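Thu 19 March

# Comparing two hand-held grippers: speaker notes

**Slide 1. Title**

Say hello, check that the back row can hear. Mention that the slides will be on the shared drive by tonight. Questions at the end, unless something makes no sense, in which case stop me.

**Slide 2. What we wanted to know**

We've been recording demonstrations by hand with the Mimov gripper since September. The Zellholm one arrived later and costs more. The question from the project group was simple: do we switch, or keep what we have and spend the money on cameras?

I am only talking about the grippers today. The controller comparison is a separate talk.

**Slide 3. How we tested**

- Same camera and same lens on both tools.
- Same objects, taken from the Lachance parts bin.
- 23 objects in the set, from a washer to a full water bottle.
- Up to 1,000 open-and-close cycles on each tool before we looked at wear.

Point out that people swapped tools halfway through each session. In the first week we didn't do this, and everyone got better with whichever tool they used second. Those runs are left out.

**Slide 4. Grip on small parts**

Show the chart. Mimov is better on flat things such as washers and cards. Zellholm is better on anything round. The gap is small for boxes and I wouldn't read much into it.

If asked about the bottle: both tools can lift it, but your wrist gets tired. We stopped bottle runs after 40 lifts per person.

**Slide 5. Feel in the hand**

The Zellholm trigger is lighter. Most people liked it at first. Some then found that they closed too fast and knocked the part over before they had hold of it. The Mimov trigger is stiff, which slows you down, and the recordings are smoother for it.

Pass both tools round now. Ask for them back before slide 7.

**Slide 6. Linkage and pads**

Play in the pivots comes first. Wobble at the fingertip matters more to us than wobble at the handle, as the camera sees the tips all the time and the model learns from what it sees.

Then pads. Leave the picture up while talking.

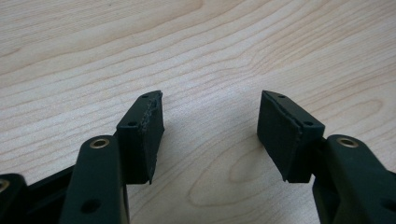 *Speaker: test engineer, gripper trials, Miltalex*

Start with the pad on the left finger. The foam along its upper edge is frayed and bits of it are torn. The right pad is tidier, though the foam looks slightly lifted along the seam with the holder. Brass-coloured bushings at the pivots on both arms, black plastic for the arms themselves.

Ragged foam changes the outline of the fingertip in the recording, so we now log a pad change as a change of hardware.

Spare pads: we tried 2 foams from different suppliers. The denser one slips more on card. No decision yet.

**Slide 7. What we suggest**

Keep the Mimov for this round of recording. Buy one Zellholm for round parts and keep its data in a separate folder. Check pads at the start of each session and write the result on the session sheet.

Collect the tools. Take questions.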